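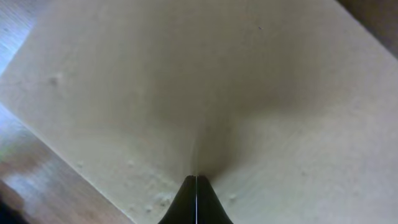 One operator, asked after her session about the cloth task, answered that she had stopped looking at her own hands after a few trials and only watched the fold, and that the small delay of the arm bothered her more than the lack of touch. Other operators gave similar comments, and we come back to the delay in Section 5.

### 4.2 Collection of demonstrations

All demonstrations were recorded at the Veren site by remote control. We also tried guiding the arm by hand, but with soft material the hand of the teacher often hid the contact point from the table view – for this reason these trials are not used in training. In total we kept 216 demonstrations, made by nine operators. A further 59 were removed, mostly for dropped packets in the joint stream.

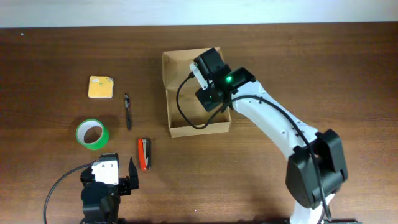 **Figure 3.** Tabletop setup with the gripper at the open cardboard box.

The tabletop tasks use ordinary office items, such as the tape roll, the pen and the sticky notes in Figure 3. Each operator received five practice trials before recording started. We did not prescribe a grasp or a path. The Skindari baseline was trained on the same data, with the same split by operator, so that no person appears in both the training and the test part. Pauses at the start of a trial were trimmed – pauses in the middle were kept, as they often come before a change of grasp.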